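Household Practice, Unit 8
Cleaning Around the Cooktop and Sink
Notes by Fitriani Mangundap

Read before the practical. Bring your own sponge.

1. What the advice says

Most of the tips you will find for cleaning pots have been copied from one page to the next without anyone testing them. The Tistville booklet (pages 16 to 20) tells you to soak every pot overnight. I doubt it. In our October session, 3 pots of burnt oatmeal came clean after a short soak and some patience. One group's did not, and I still can't say why.

2. Sponges

The two-sided sponge is sold as if it settles everything. Green side for stuck food, yellow side for the rest. Fine, as far as it goes. The green side can dull a polished finish, and "non-scratch" on a package is a claim, so try it on the base of the pot first.

3. Order of work

Pot first, then cooktop, then counter, then sink. Let the glass cool before you touch it. Use a separate cloth on it.

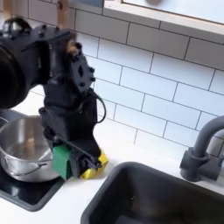 The strip of counter between cooktop and sink gets the drips from both, and people wipe it once and call it done. Wipe it again at the end with a rinsed sponge. Whether a special counter spray does better than dish soap is an open matter, and I have yet to see a fair comparison.

For next time: wash one pot two ways, half and half, and write down what you see, including no difference.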